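Vorkon Sectional Packing Table: Equipment Review
Supply and Dispatch Office, Equipment Review Series
Prepared by Gunnel Forsberg
August 2024

Purpose of the review

The Supply and Dispatch Office prepares outgoing parcels for the branch libraries, the school loan service and the reading-by-mail program. Most of this work is done standing up, at a table, with paper bags and cardboard boxes. The tables in use until this year were former reading room tables. They were too low for standing work, and their varnish had become sticky in warm weather, which left marks on clean paper stock.

In February the office took delivery of a Vorkon sectional packing table, supplied through Plastura, and placed it in regular service. The review covers its assembly, the work surface, the joint between the panels, stability, cleaning and suitability for the materials the office handles. It is written for branch managers who have asked whether the same table should be ordered for their own back rooms.

What was delivered

The table arrived in two cartons on one pallet. The order consisted of the top panels, a steel underframe, adjustable feet, a bag of fasteners and a printed sheet of instructions. The assembled table measures 75 inches along its long side. The top is pale and plain, with no printed grid or measuring scale. A shelf for the underframe is sold separately and was not ordered.

All parts were present. One panel had a small dent on the underside, well away from any fastener, and the office decided to keep it. Plastura offered a replacement when the dent was reported and did not ask for the damaged panel to be sent back first.

Assembly

Two members of staff assembled the table in one morning, including the removal of the old furniture. The instructions are drawings only. They are adequate for the underframe and poor for the alignment of the panels, which is the one step where written guidance would have been useful. The drawing shows the panels already meeting and gives no indication of how tightly the brackets should be fastened before the second panel is set down.

On the first attempt the brackets were tightened fully, and the second panel sat slightly proud of the first. The correct procedure, established by trial, is as follows. Set both panels on the frame with the fasteners finger-tight. Level the feet. Press the panels together along their full length and run a flat hand across the joint. Only then tighten the fasteners, working outward from the joint to the ends.

There are 12 fasteners in all. A standard hex key is included but is short, and a longer one from the workshop made the work considerably easier. Branches without a workshop should borrow one before the delivery date.

The work surface

The surface has been the strongest feature of the table. It is smooth and matte, and it does not throw glare back from the ceiling lights. Staff who pack for several hours at a time commented on this early and without being asked.

Paper moves easily on it. A kraft bag can be laid flat, turned and folded without catching, and creases can be pressed down firmly with a ruler or the side of the hand. On the former tables it was common for the lower layer of a bag to stick while the upper layer moved, and a number of bags were torn in this way each month.

The light color has advantages and one drawback. Brown stock shows up very clearly, and loose packing slips, staples and bits of tape are easy to find at the end of the day. Smudges show up just as clearly. Newsprint, cardboard dust and carbon from older delivery forms all leave faint gray marks. They come off, but a branch that would like its table to look clean without attention should be aware that this one will not.

Scratching has been minor. The office does not permit cutting directly on the surface and keeps a cutting mat at one end. Even so, a few fine scuffs have appeared in the area where boxes are pulled across. They can be felt only faintly and have not affected the work.

The joint

Any table delivered in panels will have a joint, and this was the main reservation recorded at the time of ordering. With the alignment carried out as described above, the joint appears as a thin line across the top. A sheet of paper will slide over it in either direction. The corner of a stiff mailing card will sometimes catch if it is pushed flat and fast.

Writing across the joint is unpleasant, and labels should be filled in on one side of it or the other. Fine dust collects in the line and should be brushed out weekly. In six months of use the joint has not widened, and the fasteners have needed tightening once.

Performance with bags

The office uses Katene flat kraft bags for single items and small sets. They are delivered folded and pressed flat, and they are light enough that a draft from the loading door will shift them. On a smooth surface this is more noticeable than it was on the old tables. A narrow strip of rubber matting at the back edge, where the unopened bags are kept, has solved the difficulty.

The table is deep enough for a flat bag, the items to go into it and the packing slip to be set out together. This sounds like a small matter. In practice it has reduced the number of parcels closed before the slip has been put in, an error which used to generate a steady stream of telephone calls from the branches.

Performance with boxes

Cardboard boxes make different demands. They are opened, turned, filled, lifted and set down again, often with one or more flaps hanging loose, and reused boxes are seldom square. The table height suits this work for most staff. It can be set within a range of 6 inches by means of the feet, although changing the height is slow, as each foot is turned separately, and a shared table will in practice be set once and left.

A filled box may be slid along the surface without lifting, which is welcome in the case of school loan sets. The underframe does not flex noticeably under a heavy box at the center. At the two ends, where the top extends past the frame, some movement can be felt when a heavy box is dropped there and not placed. Staff have been asked to load from the middle.

The top has no raised edge at the back. Cloth delivery bags, tape rolls and other items pushed back to make room can be pushed off altogether. Vorkon lists a back rail as an accessory, and the office recommends that it be ordered with the table wherever the table will stand away from a wall.

The work surface, with packing stock:
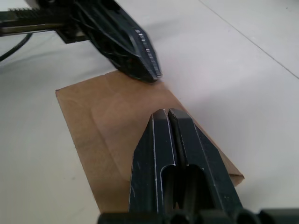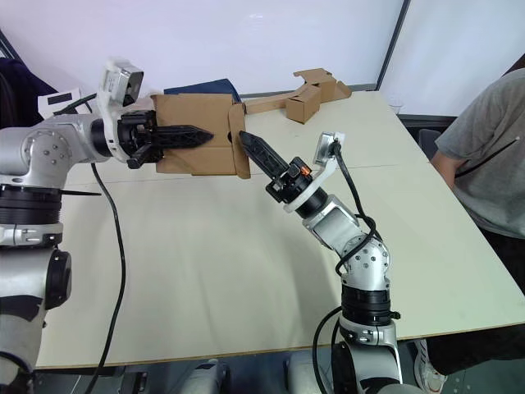
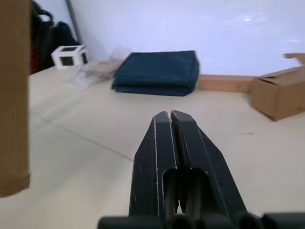
Cleaning and care

The supplier recommends a damp cloth and a mild soap. This is sufficient for paper dust and most smudges. Tape residue requires more patience. The office has had good results from pressing a fresh piece of the same tape onto the residue and lifting it away, followed by the damp cloth. Solvent cleaners were not tried, as the care sheet advises against them.

Marker ink should be dealt with at once. One line of permanent marker, left over a long weekend, is still visible as a pale shadow near the left end of the table.

Comparison with the Huvotent bench

Before ordering, the office borrowed a Huvotent one-piece packing bench from the central store and used it for 20 working days. The Huvotent has a continuous top and therefore no joint, and it has a low rail at the back as standard. It is also a good deal heavier, and it could not be brought through the door of the sorting room without taking the door off its hinges.

Its surface is darker and slightly textured. It hides smudges well, but flat bags dragged on it and brown packing slips were overlooked more than once. Staff preferred the Huvotent for boxes and the Vorkon for bags. Bags make up the greater part of what leaves this office, and the decision was made on that basis. A branch that ships mainly boxed sets, and that has a wide doorway, might reasonably decide the other way.

Points noted during the period

The plastic caps on the feet mark a waxed floor. Felt pads of the usual kind do not fit them. The office has placed the table on thin cork squares.

The underframe has a crossbar at shin height on the working side. It was struck fairly often in the first weeks and is now covered with foam pipe insulation.

Spare fasteners are not included. Plastura supplied a small bag of them on request without charge, and the branches are advised to ask for one when ordering.

Recommendation

The Vorkon sectional packing table is approved for purchase by branches whose outgoing work consists mainly of flat paper bags and small to medium boxes. It should be ordered with the back rail. It is not recommended where the table will also be used for writing or for the repair of books — the joint is a nuisance in the first case, and the light surface marks too readily from adhesives in the second.

Branches may see the table in use at the dispatch room during normal opening hours. Requests for the alignment procedure as a single printed page should be sent to the Supply and Dispatch Office with the name of the branch and the expected delivery month.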